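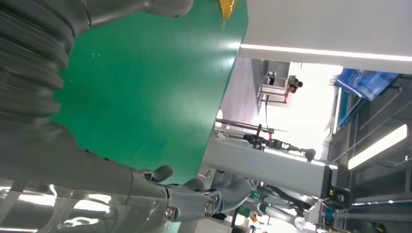

Grey robotic arm and hand, with ceiling light on clear plastic.

Zavau Shared Laundry, Clarnonside
Frequently asked questions
Last changed 19 April 2021

Who can use the laundry?
Every tenant of the Clarnonside buildings can use it, also tenants who rent only for a few months. Guests may use it together with the tenant, with the tenant's card. We do not give cards to guests.

How do I get a card?
Please write to the office with your name and your flat number. The card will be put in your letter box. The first card is free of charge. If you lose it, tell us the same day, so that we can block it and move your credit to the new one.

How do I book a machine?
You book on the screen beside the door or on the Zavau page with your card number. One booking is 90 minutes. You can have 2 bookings open at one time. When these are used, you can make the next ones.

I came late. Is my booking lost?
The machine is kept for you for the first part of the booking, and then the screen shows it as free. If another neighbour has already started it, please do not stop the program.

Why does the door not open after the wash?
The lock needs a little time after the last spin. Please wait and do not pull the handle. When the light is still red after several minutes, turn the program knob to zero and wait again. If this does not help, call the office and tell us the number on the front of the machine.

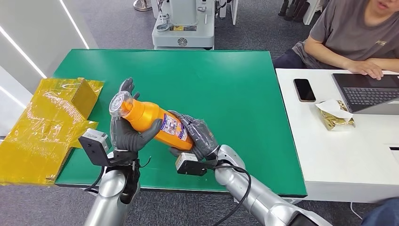
How much detergent should I use?
Less than most people think. The water in Clarnonside is soft, and for a full drum of normal clothes one small cup is enough. With too much detergent the machine makes foam, rinses longer, and your booking can finish before your washing does. Fabric softener goes in the compartment with the flower sign. Please do not use it for towels, they will not dry well.

Can I wash a duvet or a rug?
A duvet for one person is fine in the big Seidel machine at the back. Rugs with a rubber underside are not allowed in any machine. For these there is a cleaner in Plodton who also collects from the house, but you must arrange it yourself.

Can I dye clothes?
No, I am sorry. The colour stays in the rubber of the door and goes onto the washing of the next person.

What happens with clothes that are left behind?
They go in the basket under the window and later to the office, room 203. What is not collected by December is given to charity.

Can I get my credit back when I move out?
Yes. Bring the card to the office before you return your keys. The highest credit a card can hold is 100 dollars, and we pay back all that is left on it to your bank account.

Is the laundry open on public holidays?
Yes, with the same hours as usual. Only the dryers are switched off earlier in the evening, as the flats above can hear them.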